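Cateck Open Day, Corkinport

Gallery by Ginevra Ferri

Cateck opened its Corkinport building to visitors on Monday, and I went along with a notebook and a fair amount of doubt. I have been to 2 of these before, one at Onduvholm and one at Barbieri, and both times I came home with a tote bag and very little idea of what the machines could do on an ordinary day. The invitation promised "robots that learn from people." I wanted to see how much of it was robot and how much was people.

The morning was mostly talk. Mirjana Mladenović ran the tour for our group and was more open than the slides were. She told us the team had logged 353 sessions of hand work so far, each one a person doing a small household job with a gripper in each hand. I asked how many of those sessions had ended up in a robot that could do the job alone. She said that was still being worked on. Fair enough, but the banner in the lobby had skipped that part.

After coffee we were let into the demo room, where the lights were kept low and we were asked to stay behind the tape. The job was handling a few small items on a tray.
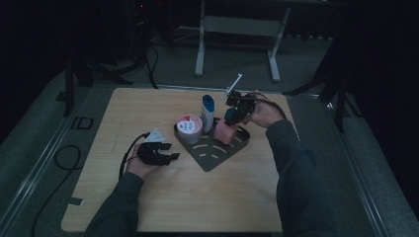

I kept coming back to the word "learn." A person picks things up with a pair of grippers, the moves get recorded, and later a program tries to copy them. I can see the sense in it. I can also see a skilled worker doing careful work at a table, and it bothers me a little that the brochure gives that worker one line on page 6 and gives the software the rest.

A man next to me wanted to know what happens when the tray is turned around, or when somebody brings a different bottle. Mladenović said variety was the whole reason for recording so many sessions. He asked to see it tried by a robot, with no hands involved. That was not on the schedule.

Would I go again? Yes, if they put the robot on its own for an hour and let visitors choose the items – and left the misses in. Cateck says another open day is planned for June. I have put my name on the list, and I have written down the same question to ask.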